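Stove questions, answered

What do you cook on?
A plain white gas range that came with the rental. I get asked this more than anything else on Flerow! I've cooked on it for 2 years and I'm fond of it, knobs and all.

Do you leave your pots out?
Yep, the ones I use daily live right on the grates – I'd only be digging them out again by dinner.
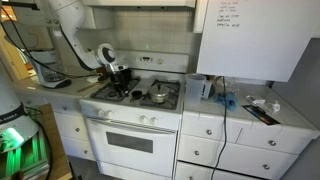

Page last changed: October

The small silver pot with the domed lid is my rice pot, and it does oatmeal too.

How do you clean the grates?
Hot water, dish soap, a 30 minute soak. For baked-on stuff I leave them 20 minutes longer and go at it with an old brush (thanks to Silvia Vrabec for that one).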